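4.2 What people in Imska read about crime, and when 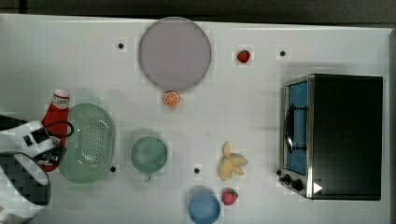
Figure 3. Toy food and kitchen items on a white tabletop, including a plate, a half orange, two strawberries and a blue bowl.

The most exciting result of the whole study came from the timing of reports. We collected 343 local news items on violent crime in Imska and the neighbouring resort of Trostov, and sorted them by the hour at which they first appeared online. Of these, 115 were published before the police had made any statement. Early items leaned heavily on what bystanders had said, and they were shared far more widely than the fuller reports that followed!

Willems and Mousavi expected coverage to peak on Saturday, when the beaches are busiest. It did peak then, but only in Trostov — in Imska the pattern was flat all week, a lovely puzzle that we take up again in section 5.

We also looked at corrections. Just 31 items were changed after publication, and in 23 of those the change concerned where the crime had happened. Van der Linden coded every item by hand and Michiels coded them again without seeing the first set of labels. Where the two disagreed, Iwasaki read the item and made the final choice. Headlines were coded separately from the body text, as several papers rewrote the headline while leaving the story untouched.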